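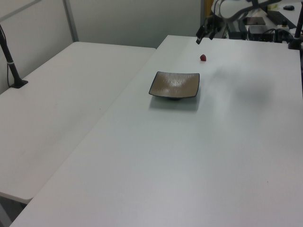 Thắng Hoàng wrote to me that a gripper which drops things is only annoying, but a gripper which does not know it has dropped them is a fault, and he asked why my first notes on the Kilten were so polite about it. He is right. I have used the fingers for longer now, and I write this review again from the beginning, with the fault in the first place where it belongs.

The Kilten is a two-finger gripper set with its own small control box and software. Gotex sells it as a package for light arms. We bought it for soft and small pieces: fruit, foam, rubber parts. Our test is simple. One small red piece lies on the white table, a square dish with raised corners stands near it, and the arm must put the piece in the dish. A child can do it without looking. I like this test because there is very little to blame when it goes badly.

What went wrong

In the second week the arm closed on the piece, lifted, moved over the dish, opened, and reported a good placement. The piece was still on the table. It had slipped out sideways in the first moment of the lift. The software wrote "grasp held" for the whole path and then "release complete". I watched it do this with my own eyes, otherwise I would have believed the log.

I ran a set of 30 tries to see if it was bad luck. The log said that all were successful. In 20 of them it told the truth. In the others the fingers carried air to the dish.

The reason took me two evenings to find. The Kilten decides that it holds something by looking at the motor current and the finger position together. With a hard object this works well. With a soft one, the current goes up when the fingers squeeze, the box sets "held" to yes, and after this it does not look again until the release command. So if the piece escapes after the first squeeze, the answer stays yes. The manual mentions this in one line, in the chapter about parameters, under a setting called hold refresh. The setting is off when you open the carton. I don't understand this decision at all.

When I turned the refresh on, I got the second problem. The fingers now check again and again, and every check adds a very small squeeze. A firm piece survives. A soft one becomes flatter and flatter during the travel, and once the box stopped the arm in mid-air with error 2044. The manual calls it "finger travel beyond limit". It means that the fingers closed more than expected, so perhaps the object is gone, or perhaps it is crushed. The code does not tell you which one. You must go and look.

The part about safety

A wrong log is a matter of quality. The thing that worried me more is how the Kilten behaves after error 2044. The arm stops and the status light turns amber, and it looks as if everything is at rest. I put my hand near the fingers to take the piece away. When I cleared the error on the screen, the fingers opened at full speed, without any beep or delay. They opened away from my hand, so I had only a fright. But the same clear command can also close them, if closing was the last order in the queue. I tested this afterwards with a foam block and my hands in my pockets. They closed on it quite hard.

Please do this in the order I give: press the stop on the arm, empty the queue, remove the piece, and only then clear the error. The manual gives another order, with the error cleared first. I think the manual is wrong, and I wrote so to Gotex. They answered on April 27, 2022, and the answer was friendly. They agree that the order should be changed "in a future edition". They did not say when, and they did not offer a change in the software.

The good side

I don't want to be unfair. The fingers themselves are well made, and they meet evenly at the tips. Changing the pads takes one small key and a little patience. The noise is low. On hard parts I have had no false report so far, and I have tried many shapes. The cable is a good length, although the plug on the box side sits loosely and I fixed mine with tape.

The pads that come with it are too smooth for fruit. I replaced them with the ribbed ones from Farkitex, and the slipping became much less frequent. With the new pads and the refresh set to 20, I have a mix that I can live with: the piece is marked a little, it usually arrives, and when it doesn't arrive the log admits it. For very soft pieces I would still add a separate check at the dish. A cheap scale under it would be enough, if your weights are not too small.

Compared with the Triệu

Before this we had the Triệu gripper, which is older, slower and uglier to program. It has a small contact sensor in each pad, and when the piece leaves, it knows it immediately and stops. After a stop it also refuses to move until you press a button on its own housing. I used to complain about this button, because it is placed behind the arm and I had to walk there every time. I complain less now.

Who should buy it

If you move hard plastic or metal parts, the Kilten is a good purchase and I would give it four stars out of five. For soft things I can give only two. One of the missing stars is for the hold refresh being off, and the others are for the way it wakes up after an error. If several people share the arm, print the clearing order in big letters and put it beside the screen.

Thắng asked me also if I will send mine back. No, I keep it, with the Farkitex pads and with the refresh on. I have written to Gotex a second time about the clear command, and I will change the stars if they repair it.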